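Truvstead 202 Slatted Bed Base

The Truvstead 202 is a sprung slatted base for double beds with a side rail or ledge. It ships as two rolled halves and is laid directly on the ledge. The slats are layered birch, held in rubber end caps on woven polyester tape. No center beam is needed on frames with a mid-rail.

Item number: 2230
Slat width: 2 in
Maximum total load: 40 stone equivalent (560 lb)
Fixing: 4 wood screws, supplied
Finish: clear water-based lacquer
Supplier: Relleo

Suitable for foam, latex and pocket spring mattresses. Not suitable for waterbeds or for adjustable frames. Measure the inside width of the frame at the head and at the foot before ordering. Older frames are often out of square, and the lower figure is the one to use.
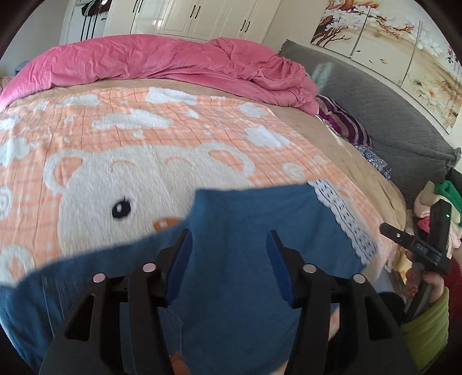

Rosário Torres
Product Editor, Bed Bases and Frames

Fitting notes

Unroll each half with the tape side down. Set the first slat against the head rail and fix it at both ends. Pull the tape until it is flat but not stretched, then fix the last slat. Repeat for the second half. Pilot holes are required in hardwood ledges.

Firmness is set by the sliders on the middle slats. Move them outward for a firmer feel and inward for a softer one. Check all screws again after the first month of use.

Heavy bedding does not affect the load rating. Replacement end caps are sold in packs under the Zirura name and also fit the older Thiele base.

Page last revised September 30, 2024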